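Sukum Two-Arm Cell: Set-up Guide
Section 2. Planning and budgeting before you order

A little planning now makes everything in Section 3 far more enjoyable, so grab a tape measure and a pencil! The steps can be done in an afternoon.

1. Measure the floor space. Leave 600 mm clear at the front of the cell, where the arm bases and most of the wiring are reached.

2. Choose one arm or two. Two arms facing each other open up lovely jobs such as holding a tray with one gripper while the other fills it. If funds only stretch to one, order the full frame anyway and add the second arm later.

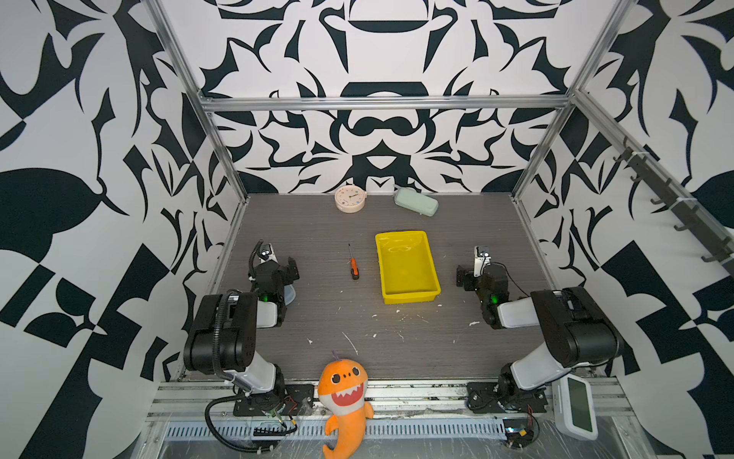

3. Price the frame and walls together. The aluminium extrusion comes from Surell in stock lengths, and offcuts are handy for crossbars and hook rails. Patterned wall panels are quoted separately.

Note: Ask for cable duct along the front rail in the same order. Adding it afterwards means taking the arm bases off again.

4. Budget for cameras. Allow one for each wrist and at least one fixed to the frame. The wrist view is wonderfully close, but the fingers take up part of it and larger items soon run out of the side.
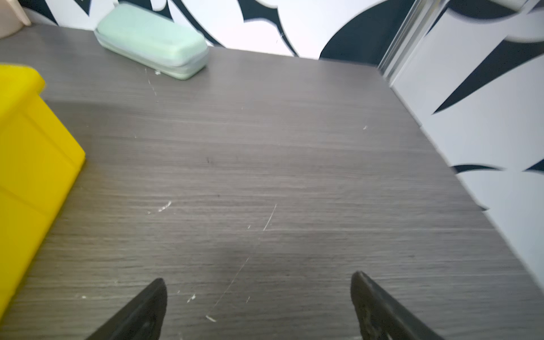

5. Set aside money for wear. Tabletops pick up scratches and gripper fingers get scuffed, so put a spare top and 2 pairs of fingers on the first order. Plestness users who did this in February were very glad of it.

6. Gather your practice objects. You can have real fun here, and most of it costs next to nothing: a tray, a small screwdriver, a zipped case, a clock, a soft toy. Mix hard and soft, shiny and dull.

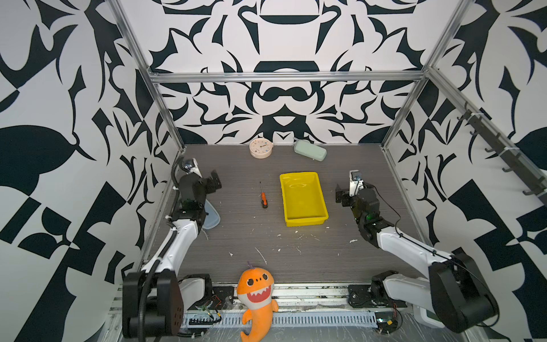
Fig. 3. Two-arm cell with hook rail on the right wall and practice objects on the table.

Caution: Do not order power supplies until the arm count is settled. Procházka units are matched to the number of arms and cannot be exchanged once opened.

7. Fill in the order sheet and keep a copy with this guide.

Section revised 2021-08-18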